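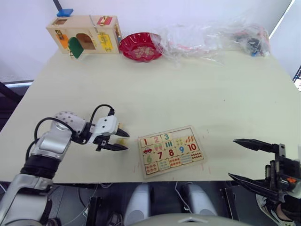
Ranano Toy Library, Astville: Frequently Asked Questions

Last revised January 2020. Applies to loans made at the Astville and Tilerton desks.

Who can borrow?

Any household with a current library card. The card holder must be an adult and is responsible for everything on the account, including items picked up by someone else. Day care centers and schools use a separate group card. Group loans run on the same schedule but are not renewable.

How long is the loan period?

Four weeks, with one renewal if no other household has placed a hold. A renewal must be requested before the due date. Items more than 14 days late block the account until they are returned. There are no daily late fees.

How are items labeled?

Each item has a catalog number on the bag or box and a contents card inside. The contents card is the reference for returns. If the card and the contents disagree when you open the bag at home, report it by the end of the next day. Reports made later than that are treated as a loss during the loan.

What happens if a piece is missing?

The item is set aside and your account stays open. If the piece is found within 15 days, drop it off at either desk in an envelope marked with the catalog number. After that, the charge depends on whether the item still works without the piece. A farm set short one fence panel goes back on the shelf with a corrected card. A number puzzle or a lock-and-key box does not, and the full replacement cost applies. 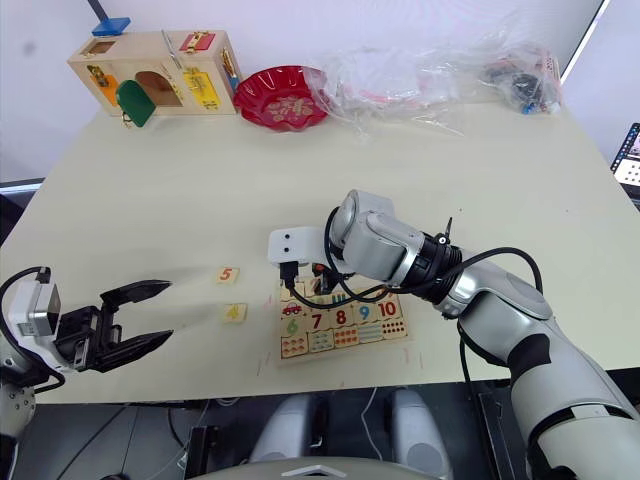
Victor Khaemba wrote to ask whether a household can make its own replacement piece and skip the charge. In most cases it can. The piece has to match the original in thickness, must have no sharp edges, and must be too large to pass through the small-parts test cylinder. Bring it in unpainted. Finishes are applied at the desk, so that the coating is known.

How should wooden toys be cleaned before return?

Wipe with a cloth dampened in water and a little mild dish soap, then wipe again with plain water. Stand the parts on edge to dry, out of direct sun. Do not soak them and do not use a dishwasher – glued joints open and thin parts warp. Bleach and alcohol wipes dull most finishes and should be kept for hard plastic.

Are items disinfected between loans?

Hard plastic and metal items are disinfected. Wooden items are cleaned and held off the shelf for a short rest period. Cloth items are machine washed if the label allows it. Cloth items that cannot be washed are not accepted as donations.

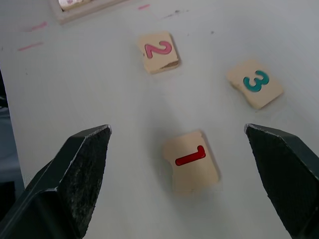 Is ordinary wear charged to the borrower?

No. Faded print, rounded corners and light scratches are recorded on the contents card and carry no charge. Splinters, cracks and flaking paint take an item out of service, whatever the cause. Please report them even if the damage was there when you borrowed it.

What age ratings do you use?

The rating on the original packaging. Where the packaging is lost, the item is tested for small parts and rated three and up if any part fits the cylinder. Ratings are not lowered on request.

Can I search the collection online?

Yes. The catalog lists 918 items and is run on Laizer software. Holds placed online are filled in order of request. Search by catalog number if you have it – title searches do not pick up alternate names.

Do you accept donations?

Yes, at the Tilerton desk only. Items must be complete and clean. Battery toys need a battery cover that closes with a screw. Puzzles without a frame or tray are declined. Donations close each September for the annual stock check.

Who handles questions about charges?

Atieno Mwaipopo, at the Astville desk. Include your card number and the catalog number of the item.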